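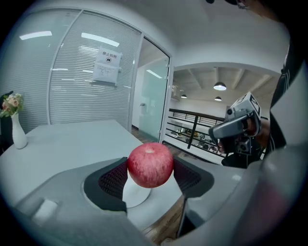
plurna_pete
Reply #2
I'd skip storing them in the garage. Mine froze in January two years running and every box went brown inside. A basement corner is better if you have one.

Clekside
Reply #3
Disagree. My garage is attached and stays at 36 all winter. I put up 200 red apples in November, wrapped in newspaper, and we were still eating them in March.

orchardrow
Reply #4
Depends on the variety more than the room. Early reds go mealy by Thanksgiving wherever you keep them.

plurna_pete
Reply #5
Attached, okay. Mine isn't. I still wouldn't bother with the newspaper. It hides the rot.

Clekside
Reply #6
I check them every Monday. Keep them away from the potatoes too.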